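SPEAKER NOTES: "The Flat Surface Problem"
Vanduscombe Home Evening, slot 8, 20 minutes plus questions

Opening (slide 1)
Wait for the chairs to stop scraping. Ask who has a dining table. Ask who has seen the top of it since March. Leave the laugh alone, it's a guilty one.

Slide 2: Where stuff lands
Anything flat and above knee height will be filled. Mention my hallway shelf, bought for keys, now holding 131 takeout menus and no keys. Yes, I counted. It was that or do my taxes.
Don't get drawn into the Papadakis method here. Someone always asks. Say "after the break" and keep moving.

Slide 3: The tray
People buy a tray to fix this. I have bought several. A tray tells you which things are allowed to stay, and the rest are supposed to take the hint.
PAUSE. Drink water.

Slide 4: The tray, in practice
Click, then say nothing for a few seconds. Let them find the remote on their own.

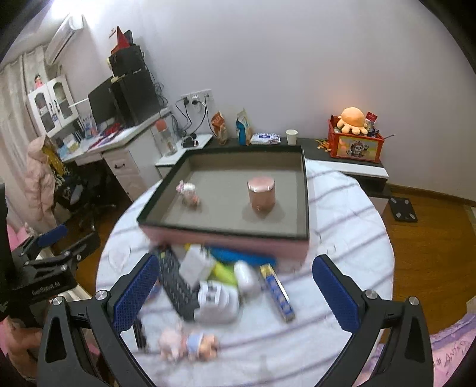
Slide 4. Tray: one figurine, one pink jar. Everyone else: outside.

Points to make:
- Two things made it in. There's plenty of gray showing between them.
- The remote, the boxes and the blue pouch are all camped out in front, with a plush toy in a blue hat lying on its side.
- Look at the back. Storage box, perfectly good lid space, so an octopus lives on it.
- Striped cloth is lovely. Shame about the visitors.

Slide 5: What to do tonight
Empty the tray. Put the remote in first. Decorative things get whatever room is left, and they can sulk.
Handout is the Jatau one-pager, on the table by the door. Ask them not to leave spares on the windowsill.

If running short: the junk drawer story, clean version.
Questions. Lights up at 8.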